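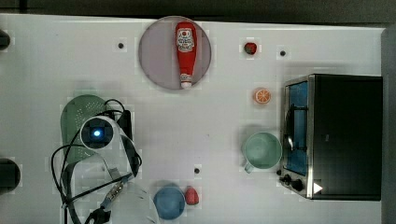

4.2 开放日演示中的任务设置

公开演示与实验室内部测试在评价目标上存在差异。内部测试以成功率和循环时间为主要指标，参观者在场时，任务能否被旁观者读懂、停顿能否被正确归因，同样影响系统的可接受性。已有的演示研究多采用单一物体的重复抓放，参观者在前几个循环之后即不再关注机械臂的决策过程。本研究在Enberg开放日中采用厨房类桌面整理任务，物体种类混杂，尺寸和刚度差异较大，参观者无需专业背景即可对目标状态作出判断。台面为白色，番茄酱瓶横放在圆盘上，瓶身几乎横跨整个盘面，夹爪若要取瓶，可用的接近方向受盘沿限制；草莓紧靠蓝碗放置，两者间距很小，对定位误差较为敏感。此类布置在家庭环境中并不罕见，在演示中则构成任务难度的主要来源。

任务指令由操作员从固定列表中选取，每条指令只涉及一个源物体和一个目标容器。指令以文字形式同步显示在参观区一侧，字号按参观线的最远距离确定。为避免参观者将预先编排的轨迹误认为在线规划的结果，讲解词中对两者作了区分，并要求讲解员在每个循环开始前说明当前运行的是哪一种模式。预编排轨迹仅用于开场和设备自检，不计入统计。

控制软件采用Unlow平台的通用版本，未针对开放日作专门修改。抓取位姿估计与运动规划分别运行于两个进程，进程间以消息队列连接。规划失败时系统最多重试8次，超过该次数后机械臂返回待机位姿，并由操作员决定是否更换指令。重试过程对参观者可见，参观区的文字显示同步更新为“正在重新规划”。前期试运行在2月进行，当时该状态没有任何提示，旁观者普遍将停顿理解为故障，提示文字即据此加入。

安全措施方面，参观线与台面之间设有固定隔离，急停按钮在操作员位和讲解员位各设一处。机械臂末端速度在演示模式下限制为内部测试值的一半。降低速度延长了单个循环的时间，也使接近和闭合两个阶段更容易被区分，后一点对讲解有利，但本文没有就此设置对照组，不作定量结论。

4.3 现场记录

场次安排、指令序列与操作员干预由同一份日志记录，时间戳取自控制计算机。日志按场次分段，每段以地点和日期起首，其后为操作员的叙述性说明。原文经过删节，删去的内容为设备编号和换班记录，措辞未作改动。 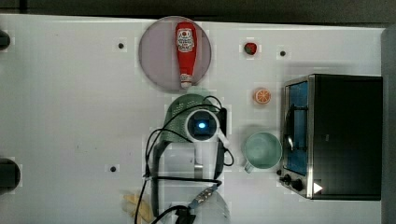

Enberg，3月16日，星期一

上午开机后完成零位检查和相机标定，标定残差在允许范围内。Nanayakkara厅的顶灯较实验室偏亮，白色台面反光增强，浅色物体的分割边界不稳定，淡绿色马克杯尤为明显。将曝光时间下调一档后重新采集背景，边界恢复正常。番茄酱瓶仍沿长度方向置于盘上，白色瓶盖朝下方盘沿；橙片位于马克杯上方一侧，杯柄朝左下。烤箱玻璃门的反射在深度图中产生空洞，规划时将整个烤箱按包围盒处理，门后的网架不参与碰撞检测。

第一批参观者入场后按列表顺序执行指令。有参观者询问腕部线缆是否会勾住台面物体，讲解员说明规划器在腕部外侧留有膨胀余量，并当场调出膨胀后的碰撞模型。此后各场次均在讲解词中加入这一内容。午后Pillgate的参访团到场，要求增加一条列表之外的指令，操作员依照规程予以拒绝，改为将列表中的两条指令连续执行。下午末场结束前关闭在线规划，机械臂回到待机位姿后断电。

4.4 数据处理

全天登记参观者627人次，正式统计的指令执行为100次，其中操作员干预12次。干预定义为操作员在指令执行期间通过手动界面改变机械臂状态的任何行为，包括暂停、回退和放弃，不包括指令结束后对台面物体的人工复位。人工复位单独计时，不并入循环时间。

干预记录依照触发原因分为感知、规划与人为因素三类。感知类包括目标物体未被检出或位姿估计明显偏离；规划类包括重试次数耗尽和轨迹执行超时；人为因素指讲解需要或参观者越过提示线引起的暂停。分类由两名编码者独立完成，意见不一致时回看同步录像后协商确定。编码者均未参与当天的操作。

录像与日志的时间基准不同，需先行对齐。对齐以机械臂离开待机位姿的时刻为参考，在每个场次开头和结尾各取一个参考点，中间部分线性插值。由于腕部相机与外部相机的触发方式不同，两路画面之间存在不固定的小幅延迟，本文在逐帧分析中只使用外部相机，腕部相机的数据仅用于复核物体的检出情况。
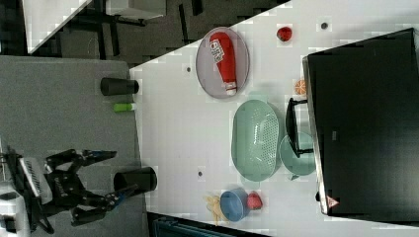
图4 开放日演示台面及双指夹爪。夹爪张开，位于灰色垫板上方；垫板上两只黑色圆柱形杯侧卧，其间为一黄绿色小圆柱体。

台面与灰色垫板在处理时划为两个区域。白色台面为任务区，物体位姿由视觉模块逐帧更新；垫板为设备区，其上的物体不进入指令列表，仅作为静态障碍载入碰撞模型。图4中侧卧的黑色杯和黄绿色圆柱体均属后一类。这种划分减少了需要跟踪的目标数量，代价是设备区内物体一旦发生位移，模型不会自动更新，须由操作员重新采集背景。

任务区内的薯条按一个堆处理，不区分单根。堆的外接轮廓在抓取后会改变，因此涉及薯条的指令以目标容器内是否出现薯条作为完成条件，数量不作要求。蓝碗侧倒时碗口朝向水平，不满足作为放置目标的前提，系统应当拒绝以其为容器的指令。该判断依赖碗口平面的法向估计，在碗口边缘被邻近物体遮挡时可靠性下降，相应指令在编码中另加标记。

4.5 局限

本次演示仅在一个场地进行，光照和参观路线固定，结果不宜直接推广到其他开放日。参观者人次由入口登记得到，重复入场者未作剔除，参观者人次与干预之间的关系只能作描述性使用。此外，讲解词在首批参观之后作过补充，前后场次的讲解条件并不完全一致。后续工作将在Pillgate重复同一指令列表，并在演示开始前冻结讲解词，速度限制的影响也将在该轮试验中以对照方式考察。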